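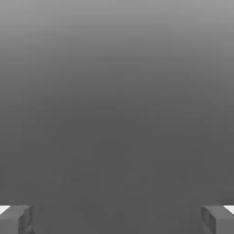
Gray, lighter along the top edge.

Banding in the basement wall paint, continued

03/06/2020

The second coat on the north wall has had nine days to cure and the lap marks are still there. They show only at a low angle, with the work light set on the floor. From straight on the wall looks even.

I used Kidard flat masonry paint in a mid gray, tinted at the store. The first coat went on with a 3/4 inch nap roller and the second with a 1/2 inch. Changing the nap between coats was a mistake. The shorter nap lays down a thinner film, and where it overlapped the edge of the previous pass, the sheen is a little higher. Flat paint hides this better than eggshell does, but it does not hide all of it.

Dede Bawa left a comment in April asking whether the primer was at fault. I doubt it. The primer was Bresis block filler, one coat, and the south wall got the same product with no banding. The south wall is shorter, though, and I could keep a wet edge for its full length. On the north wall I stopped twice to refill the tray, and the two worst marks are at those stops.

Moisture is the other suspect. The meter gave higher readings near the floor than at shoulder height, but all of them were inside the range printed on the can. I taped plastic sheet over the lowest course for two nights and found no condensation behind it.

Plan for the third coat: box both remaining cans into one bucket, use the 1/2 inch nap throughout, and roll from the bucket with a screen instead of a tray. Work floor to ceiling in columns one roller and a half wide. Dehumidifier off while painting, because the moving air was skinning the edge before I got back to it. No touch-ups after the first half hour.

The total on the Luston receipt was over 2000 for paint, filler and the dehumidifier. The dehumidifier was most of it.

The window trim stays masked until the wall is done.

Contact | Copyright Abugri House Notes | Back to top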